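6. Comparing two grippers on the rack task

Once the Stutalura scene opens without complaints, you're ready for the part most people enjoy best!

1. Load the rack and both arms, and let everything settle before you touch the controls.
2. Pick the first gripper from the Jurmont list and press Home.
3. Move the fingers up to a module on the front of the rack, nice and slowly. 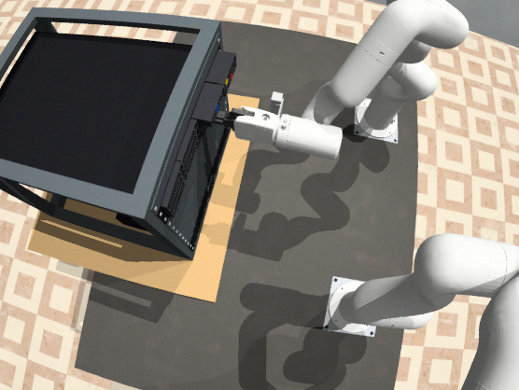 4. Save the run, switch to the second gripper, and repeat from step 2 with the same starting pose.

Note: Keep the step limit at 4000 for both grippers, or the scores won't compare fairly.

Caution: Don't change grippers while the fingers are closed (please!). Open them first.

Related topics
Choosing a controller
Camera views in Mutport
Reading your scores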